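Subcontractor float, who owns it?
Started by rornell_site, 2018-02-12

rornell_site
Okay, need some opinions from people who've been through this. We're a small GC doing a clinic fit-out for a client called Iltum, and the schedule has 60 days of float in it that everybody seems to think belongs to them. The owner's rep (Yamuna Ramasamy, very sharp, I like her) says it's project float and she can use it for late finish selections. My drywall sub has already spent it in his head. Meanwhile I was kind of hoping to keep a little for myself, because January was a mess with deliveries!

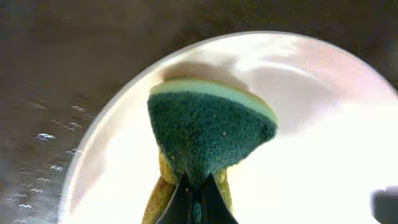 So the contract says float is "shared," first come first served, and that's all it says. Has anyone gotten something better written in partway through a job, or am I stuck with it?

mudandlevel
You're stuck with it. Shared float means whoever is late first wins. I'd send a notice every time she burns a day and keep a log.

omolara_m
Hard disagree with mud, sorry. I'm Omolara Mohammed, I schedule for a mid-size builder, and the notice-for-everything approach sours a job so fast. On our last one (the Murthy warehouse) we sat down with the owner and split the float by phase, in a two-page side letter. Took one meeting and a lot of coffee. Your rep sounds reasonable, so I'd just ask her.

mudandlevel
And if she says no? Then you've told her you're worried about the date.

omolara_m
She already knows the date is a worry, she has the same schedule you do.

vutoline_fan
Which software are you on? We moved to Vutoline last year and it lets you tag who used the float on each activity, so at least the argument is about real entries. It gets slow past 1,000 activities though, and the printouts are ugly.

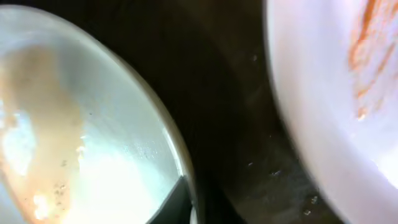

White bowl, close up, with a tan smear and little bubbles on the inside.

rornell_site
Spreadsheet, don't laugh. We're nowhere near 1,000 activities so maybe I'll try the thing.

Omolara, did your side letter get signed as a change order or was it just an understanding? My boss won't accept a handshake version.

omolara_m
Zero-dollar change order, signed by both sides. Have somebody who knows contracts read it first. Ours had a line saying unused float rolls into the next phase, and I'd fight for that one again.

mudandlevel
Fine, a signed change order I can live with. Keep the log anyway.

rornell_site
Doing both then. I've got a call with Yamuna on the finishes tomorrow and I'll bring it up at the end, after she picks the tile.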